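Grukholm Reports > Household Textiles > Working Papers > Towels on Flat Surfaces
Filed under: Laundry and Linens, Everyday Objects

3.2 Towels and work surface

The towels used in this part of the study were plain microfiber towels of the kind sold for kitchens, cars and gyms. We bought 28 of them under the store label Fulix, all the same size. They were washed once before use, without softener, and dried on a line. No towel was ironed. Softener leaves a coating on microfiber that changes how one layer slides over another, and we wanted to keep that out of the results.

Microfiber was chosen over cotton terry for two reasons. It is light enough that a corner will stay where it is put, and its short pile shows handling marks. When a hand or tool passes over the cloth, the fibers lie down in a new direction and that patch looks darker or lighter than its neighbors. Such marks are easy to mistake for stains or creases. In the Stollham survey, which collected replies from more than 1000 homes, uneven color after drying was a common reason given for washing a clean towel again. We think a good share of those towels only needed to be brushed flat with the palm.

The work surface was covered in dark woven fabric. A bare tabletop was tried in March and given up. On the bare top the towel skated when its far edge was pulled straight, and the near edge had to be corrected each time. Woven fabric grips the underside of the pile and the towel stays put. The cost is that the cover itself wrinkles, and a wrinkle in the cover can lift the towel above it. We smoothed the cover between trials but did not stretch or pin it, as very few people would do so at home.

3.3 What counts as flat

A towel was scored as flat when it met all of the following: no layer lay over another, all four corners were in view, and no part hung off the surface. Waviness along a hem was allowed. Hems on these towels are narrow and stitched with a thread that draws up a little in the wash, so an edge that is perfectly straight is rare even on a towel that has been laid out with care. Faint creases were allowed too, provided the cloth was not doubled.

The care tag was used to tell one end of the towel from the other. It is sewn into the hem and stands out past it, white on brown, which makes it easy to find. Qin's edge chart for household linens, which we follow for the names of edges, calls the side with the tag the head. We kept the head at the far side of the surface when laying a towel out. A fold was started from either side edge or from the near edge, depending on the trial.

Flat layouts are shown in the first two views of Figure 2. The third is a close view of cloth held at a fold, and the fourth shows the woven surface next to a perforated panel.

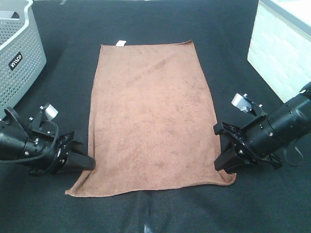
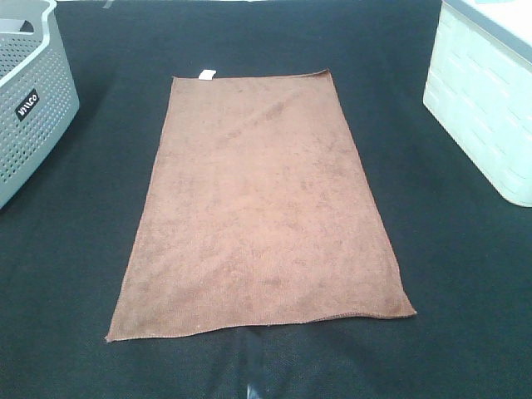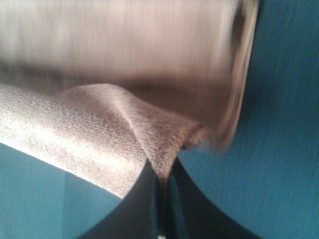
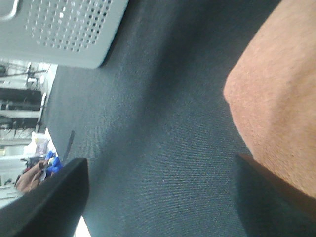
Figure 2. Cloth and work surface. First and second: brown towel laid flat, tag on the far edge. Third: fold in beige cloth, close view. Fourth: dark gray woven fabric with a tan item at right.

3.4 Scoring of trials

We scored 557 trials. Each began with a crumpled towel and ended when the towel was flat or when the time limit was reached. The score was given from above, by eye, without touching the cloth. Where the near hem had curled under itself, the trial was marked as not flat even if the curl was very small, as a curl of this kind is carried into the first fold and shows up later as a ridge in the stack.

Pile marks were noted in a separate column and had no effect on the score. The position of the tag was noted as well. In a few trials the tag had turned under the hem and could not be seen; these were kept in the set, with the column left blank. Towels were not swapped out when they began to pick up lint. They were shaken at the end of each session and put back with the others, unsorted, for the next one.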